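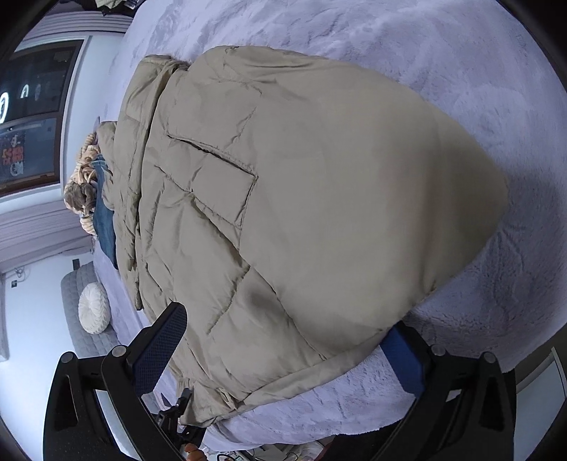

HURULER ISSUES REVISED FOLDING GUIDE FOR PADDED OUTERWEAR

20/06/2024 - Huruler today released the second edition of its home storage guide for quilted and puffer jackets. The guide replaces the February edition and runs to 23 pages.

The procedure requires a flat surface at least 20 inches wider than the jacket body. A bed is acceptable. The jacket is opened out, the sleeves are turned in over the body, and the garment is reduced to a rectangular bundle along its quilting seams. Jeans are folded separately into a wide, flat bundle.

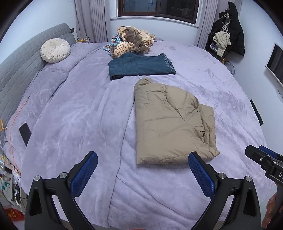 Scope of the revision

Sleeve handling has been rewritten. Sleeves are to be smoothed from the underarm outward before folding, and front panels squared to the body. Drawstrings at the hem are left slack.

"Most crushed baffles start with a twisted sleeve," said Brunello Amato, technical editor at Huruler.

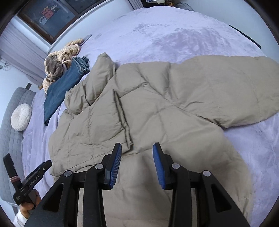
Page 2 of 2

Print run is 2000 copies. Distribution is by Prosow.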